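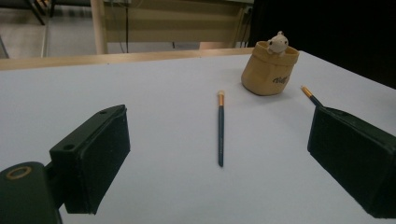
Hand gripper minder wanted, two days a week, Dudbridge workshop

Hi, I'm Ntombi Xaba and I look after the hand-held grippers at Pimska. I've been doing it alone since the winter and I'd love some company (and a weekend off, please!).

We're after someone to take over the daily care of one gripper, the one we use for small thin stuff like paintbrushes, pens and cutlery. You don't need an engineering degree. If you've fixed bikes, sewing machines or coffee grinders and you liked it, keep reading.

What you'd be doing most days: checking the finger screws, cleaning the pads with a damp cloth, swapping the pads when they start to go shiny, and making sure both fingers meet square when they close. If they're even slightly out, a brush handle rolls instead of lifting, and then Ziad comes to find me. Pads usually last us 800 grips, though I've had a set give up at 520, so you'll be keeping the log as well. It's a paper log. I like paper.

Once a month we pull the whole thing apart on the bench, give it a proper going-over and put it back together. Takes 3 hours if you don't lose a screw. I'll do the first few with you.

You'll need steady hands, decent close-up eyesight (glasses are fine, I wear them) and enough patience to do the same lift over and over while you adjust things by a hair. Handy with a hex key is a plus. Neat handwriting would be a dream.

Pay is hourly and we sort out the rate when we talk. Tuesday has to be one of your days, the other is up to you. We'd like you to start in October.

Send a few lines about something you've repaired to Kidus Tilahun at the Pimska front desk, or drop in after 2 pm and ask for me. No cover letters, thanks!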